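Udum Newsletter, April 2019

Workshop Notes: The Sheet Job and the Fault Report

Members who follow the textile project will have seen the notice from Hivine last month saying the grip release fault had been "resolved in firmware." I would like to believe it. I have read the notice twice, along with the longer report that came with it, and I still can't find the sentence that says what the fault was.

For those who skipped the October issue, the short version goes like this. The job is handling bed linen with two grippers, one to take a corner and one to find the next edge. During a run at the Rudum site the first gripper would let go of the cloth partway through a lift. No warning came up on the log. The controller went on reporting a good grip, and the second gripper carried on reaching for an edge that was by then on the floor. On a bad afternoon this happened 11 times before anyone stopped the run.

A dropped sheet hurts no one, and Hivine has leaned on that point hard. Fair enough. My trouble is with the other half of the fault, the part where the machine says it is holding something and it isn't. Sakalauskas, the laundry that agreed to take the first trial unit, does not handle only sheets. It has wet bundles going overhead on hooks, and people walking underneath them. If the grip signal can be wrong with a sheet I want to know why it can't be wrong with a bundle.

The report gives a cause, of a sort. It says the jaws were reading "residual closure force" as contact. In plain words, when the fingers squeeze on each other the motor feels a push back, and it feels much the same push when there is thin cloth between them. Any of us who has tried to pick up a pillowcase with pliers could have said so. A fold of cotton is almost nothing. Pinch it at a gathered corner and there is plenty to hold; catch it an inch away on the flat and it can slide out. 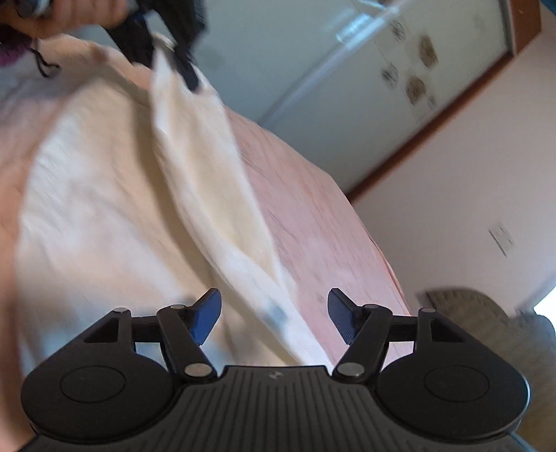 So the fix, as far as I can tell, is a change to the threshold. The jaws must now feel a bit more resistance before they report a grip. That will cut down the false readings on thin cloth, sure. It will also mean the gripper sometimes holds a thin edge perfectly well and decides it has nothing, opens, and drops it. We have traded one kind of wrong answer for another, and the new one happens to look better on a safety form.

The figure being passed around is that the new firmware ran 1,000 lifts without a false grip. I asked what was lifted. The answer, after a while, was a single type of towel, bought new for the test. Towels are thick and rough and they don't slide. I asked whether the run had been repeated with a used sheet, washed soft, with a fitted corner and a bit of elastic gone slack. I was told that was "planned for the next phase." We have heard about the next phase before.

I also asked about the stop. When the first gripper lost the cloth at Rudum, the second one kept moving, and the operator had to walk to the cabinet to halt it. The report has two lines on this. The first says the stop worked as designed. The second says operators have been reminded where it is. I have no doubt it worked as designed. I think the design is the problem, and a button on the far side of the bench should have been written up as a finding and not as a reminder.

To be fair to the people doing the bench work, they have been careful, and they were the ones who spotted the mismatch in the logs in the first place. Their notes are a good deal more use than the report. They suggest a cheap check that doesn't depend on the motor at all: after every grip, tug the cloth a little and see whether the load changes. It adds up to 2 seconds to a lift. Hivine says that is too slow for a laundry. Maybe it is, but I would like to see the slow version work before we are told it isn't needed.

The trial at Sakalauskas is still on the calendar. My own view is that it should wait until three things have been put in writing: what cloth was used in every test, how often the new threshold drops a good grip, and where the stop button will be. None of that is expensive. Copies of the report and the bench notes are in the Udum office, in the grey folder, and I'd ask that whoever has borrowed the Rudum logs bring them back.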